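Astmont Two-Arm Packing Cell
Set-up and Operating Guide

Section 6: Changing over from hand packing

6.1 Who this section is for

This section is for packers and line leads at sites where board games were packed by hand before the cell was installed. It covers the change in duties, the start-up steps and the practice task. Wiring and calibration are covered in Section 3.

6.2 What changes at the bench

The cell takes over the picking and placing of single pieces. The packer no longer handles each piece on every set. The packer's duties become loading the table, watching the first cycle of each batch, clearing faults and checking finished sets.

At the Orport site, packers moved between the cell and the hand bench during each shift. We recommend the same pattern elsewhere. Staff who only watch the cell lose speed at hand packing and will need it when the cell is down.

Note: Piece counts per shift are recorded for the cell. Do not use them to rate the person attending it.

6.3 Start-up

1. Clear the table of tools, cups and paperwork.
2. Check that each arm cable runs free through its full loop. A cable caught under a rail will pull on the wrist.
3. Wipe the gripper fingers with a dry cloth. Replace a finger if the tip is chipped. Light scratches are acceptable.
4. Set out the board and the open box side by side. Leave enough room for the fingers to come down between them.
5. Select the Lostell job file for the set being packed.
6. Set arm speed to 10 per cent and press Start.
7. Watch one full cycle. If no piece is dropped or tipped, raise the speed. Do not go above 80 per cent with staff at the table.

Caution: Keep hands outside the walls while either arm has power. An arm that is standing still may be waiting for the other one to finish.

6.4 Practice task

New attendants train on a chess set. The pieces differ in height and the crowns are easy to knock, so grip faults show up early. Allow 3 sessions before an attendant runs the cell alone.

Chess set practice task, two table views and one wrist view:

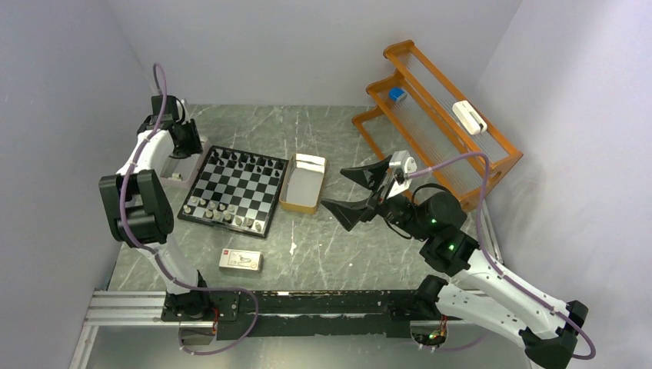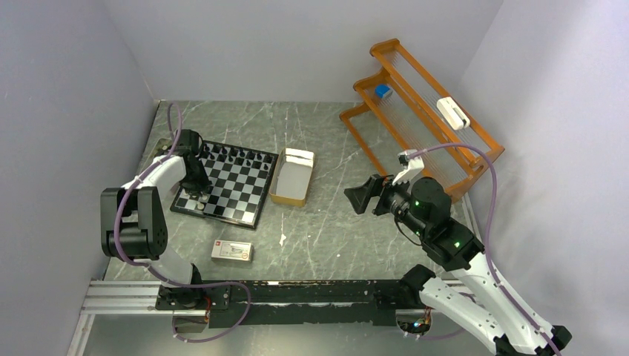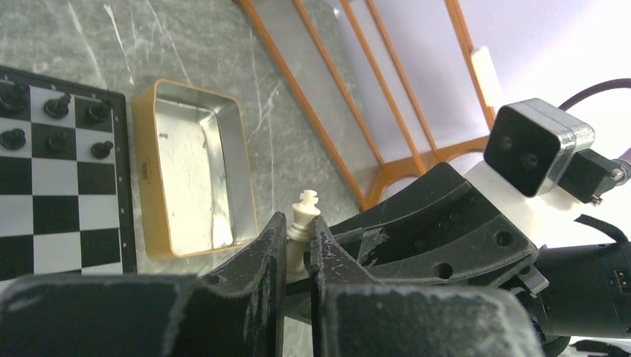 6.5 Clearing a dropped or tipped piece

1. Press Hold. Wait for both arms to stop.
2. Turn the key to Table Access and remove it. Keep it with you.
3. Stand the piece up again on its square, or take it off the table if it is damaged.
4. Look for other pieces that have been pushed off centre and straighten them.
5. Refit the key and press Resume. The arm repeats the last pick.

If the same piece is dropped again, stop the job and enter the fault in the MacLeish log. Do not raise the grip force to get through the batch. Painted pieces mark easily.

6.6 Handing over the cell

The outgoing attendant tells the incoming one which job is loaded, the speed setting and any open fault. Both stay at the cell until one cycle has run. Sites that share one attendant between two cells must stagger the handovers.

Changes to duties or rosters that result from the cell are reviewed with the packing staff each August. Bring the fault log to the review, including entries already closed.

Section last revised 2019-04-17.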